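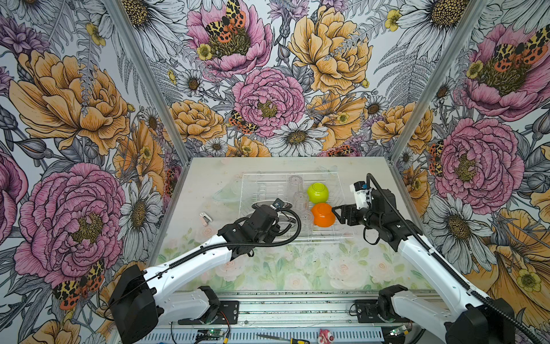

The Sakska clear acrylic dish rack, with bowls and plastic cups.

Product review: Sakska dish rack
Reviewed by Lahcen Ragab for the Wiletance household equipment bulletin

The Sakska was assessed in our shared kitchen over a period of 10 weeks, beginning in December. It is a clear acrylic rack with upright slats set in rows, intended for light tableware.

Bowls drain best when turned upside down, as with the lime-green and orange ones shown. Plastic cups may be stacked beside them, although the stack should be separated if the cups are still wet. Clear plates are held securely but are difficult to see against the slats, and on two occasions one was overlooked when the rack was emptied.

Cleaning is straightforward. Limescale shows readily on acrylic and was removed each week with diluted vinegar. Fine scratches had appeared by the fifth week. Heavy pans were not tested, and the maker advises against them.

The rack is supplied without a drip tray. Khang Trương, who manages the kitchen, considers this the main shortcoming, and we have deducted a mark accordingly.

Rating: 4 out of 5
Suitable for: small households, staff kitchens
Replacement slats: not available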